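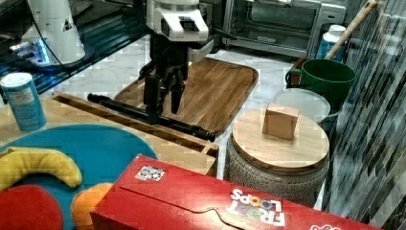
Anahera Ngata teaches robots by doing the job herself, one small move at a time. She runs the demonstration work at Hultberg, where an operator steers the arm from a distance and the machine keeps a record of every move. For the kitchen tasks the counter is kept busy. There is a green mug near the back, a cereal box on its side at the front, and a wooden block on the lid of a round container. "If you clear everything away, it learns a clear counter," she says. "People's kitchens aren't like that."

A task needs 300 demonstrations before her team will train on it. A new operator usually throws away the first 100.

"They go too fast," Ngata says. "Or they stop to think with the arm in mid-air, and then the robot learns to stop there too."
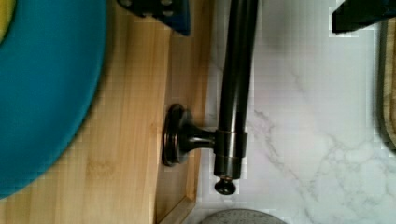
Words: Mpho Mahlangu

The wrist camera is the view she trusts least when she is steering. Things come in close and at odd angles, and a rod or the rim of a tray can take up a good part of the picture. "You have to learn what you're looking at," she says.

She started out guiding arms by hand, holding the wrist and pushing it along. She still does that for drawers and doors. "You can feel when it's about to jam. On the remote you only see it."

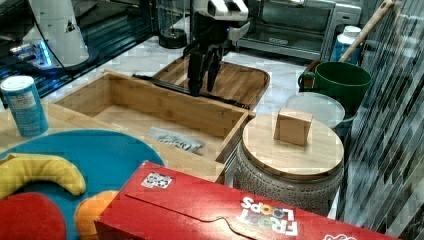

The gripper over the wooden tray, with the open box in front.

Her colleague Tane Stubbs checks the recordings at Hultberg and marks the ones to drop. They disagree over small mistakes. He would cut them, while she wants to keep any where the operator recovers.

"I missed a grasp last November and went back for it," she says. "Tane wanted it out. I asked him to leave it in, and he did."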